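Can Sorting and the Three-Lane Tray: Project Report
Meron Wubshet
Jul 10, 2018

Why I picked this

My project started with the fridge in the Gondside studio. It's a small fridge, everybody uses it, and by lunch the cans are stacked on their sides with the one you want at the very bottom. I wanted to see if a cheap plastic dispenser tray would fix that, and whether it matters how you load it. My advisor thought it was too simple for a summer project, but I talked her into it (thanks again!).

I compared three ways of loading, which I named after streets near my apartment so I wouldn't play favorites. Votell means one kind of drink per lane. Kudum means you mix the kinds any way they come out of the bag. Worku means you mix them, but you keep the same order in every lane -- this was the one I had high hopes for.

How I did it

I did the loading on the big table in the studio first, before I went anywhere near the fridge, so I could see what I was doing and reach it from both sides. Each style got 40 loadings. I timed every one on my phone, starting when the first can was touched and stopping when the last one was let go. I also wrote down every time a can tipped over or had to be moved to another lane, and that part got boring fast, let me tell you.

One thing I changed early on was standing some of the cans in a row at the back before sliding them down. When I grabbed them straight from the bag I kept knocking over the ones I'd already placed. 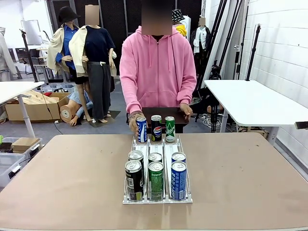 Figure 1. Loading the three-lane tray, with a row of cans at the back edge and two more in each lane.

What I found

Votell was the slowest to load, and I did not see that coming. Sorting by drink sounds easy, but you spend the whole time hunting for the next matching can. Kudum was the quickest by a mile. Worku landed in between, and it was also where I made the most mistakes -- I'd get one lane right and then flip the order in the next one.

Over the whole project I handled 457 cans that I logged one at a time, and I dropped 5 of them. Two of those got dents, so I took them out of the pile and drank them.

Taking cans out was another story. With Votell you just go to your lane and grab. With Kudum people at the studio kept pulling out the front can to get at the one behind it, and then the front one ended up on the shelf next to the tray.

What I would do differently

I'd start in the fridge sooner. The table gave me tons of elbow room and the fridge shelf gives you almost none, so my times are probably too good. I'd also get more people to do the loading, and I'd like to try taller cans, which I left out completely.

For now the studio is using Votell, and the tray is on the second shelf.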